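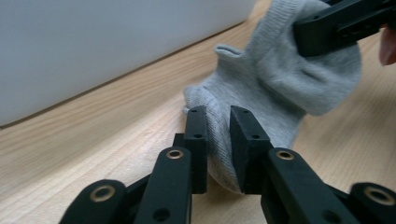

Kiminville, July

TICKET 3782: Low agreement between left and right jaw width in sock handling recordings
Project: Tosa (two-handed demonstration study)
Submitted by: Esquivel site, data processing
Assigned to: Caleck, methods group
Priority: 2
Status: Resolved, with one item carried over

Summary of the problem

The processing pipeline rejected an unusually large share of the sock handling recordings during the nightly check. The rejection code in every case was WIDTH_MISMATCH, meaning that the jaw width estimated from the wrist camera did not agree with the width recorded by the encoder on the same hand-held gripper. The limit set in the study protocol is 4 mm. Recordings of rigid items made with the same pair of grippers passed without difficulty.

The site requested guidance on whether the rejected recordings should be repeated, corrected or left out of the training set.

Initial response from methods group

Please do not repeat any recordings until the cause is known. Please confirm the following: the gripper pair in use, the date of the last zero-width calibration, and whether the rejections occur on one hand or on both.

Reply from site

The standard pair is in use. Calibration was completed at the start of the session according to the written procedure. Rejections occur on both hands, but only while fabric is held. When the jaws are open, the two width values agree. The mismatch appears when the jaws close and clears when the fabric is released.

Investigation

Step 1. Encoder check. The site closed each gripper on a metal gauge block and compared the encoder value with the known thickness. Both grippers were within tolerance. The encoder was ruled out as the source.

Step 2. Camera estimate with open jaws. The site submitted segments in which the jaws are apart over the bare tabletop. The width estimator located both pads in every segment, including those with a bright patch of light on the wood. Lighting was considered at this point and set aside, as the estimate remained stable across the session.

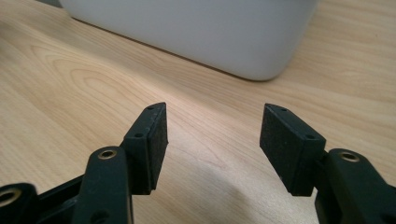
Tool view, jaws open over the tabletop, with bare wood between the pads.

Step 3. Camera estimate with closed jaws. The methods group replayed the rejected segments with the pad outlines drawn over the video. With a light gray sock between the pads, the estimator placed the inner edge of one or both pads on a fold of the knit. The estimated width was therefore larger than the true width. The size of the error changed as the fabric bunched and shifted, which explains why a fixed correction could not be applied.

Step 4. Test of an alternative method. The current estimator finds the inner edges of the pads. The group tested a second version that follows the brass-colored rings at the pivot holes of the finger linkages and computes the width from the known geometry of the arms. These rings lie below the pads and are less often covered by fabric. The test used 2000 frames drawn evenly from accepted and rejected recordings.

Result

The ring-based estimate stayed within the 4 mm limit in all frames in which a ring could be located on each side. Frames without a usable ring on both sides were marked as "no estimate" and were filled from the encoder value. In the accepted recordings of rigid items, the two methods gave the same result to within the noise of the encoder.

The rejected recordings are considered valid. The hand motion and encoder data were not affected at any point. The fault was limited to the consistency check.

Action taken

The ring-based estimator is now the default for all tasks in the "soft items" group. The pad-edge estimator remains in use for rigid items until a full comparison has been completed. The rejected recordings were processed again at Caleck and returned to the training set under their original numbers.

Instructions to the site

1. Resume sock handling with the current protocol. No change to operator technique is required.
2. Wipe the rings with a dry cloth before each session. Do not apply oil or polish.
3. If WIDTH_MISMATCH appears again on a soft item, attach the full recording to this ticket. Short clips do not carry the encoder log.
4. Do not edit the limit in the local settings file. One recording station was found with a limit above 4 mm and has been reset.

Follow-up from site

The reprocessed recordings were received and opened without error. The site asked whether results already reported for the soft items group would need to be revised.

Response from methods group

The earlier results were computed without the rejected recordings and remain correct for the data they describe. A revised table will be issued with the next Tosa methods note and will state which estimator was used for each task.

Item carried over

When both grippers hold the same item, the finger of one may enter the camera view of the other. The ring detector does not yet verify which gripper a detected ring belongs to. No error of this kind was found in the test frames, but the case was not tested separately. This item has been moved to the Tosa development list, and the site will be notified when a test build is available.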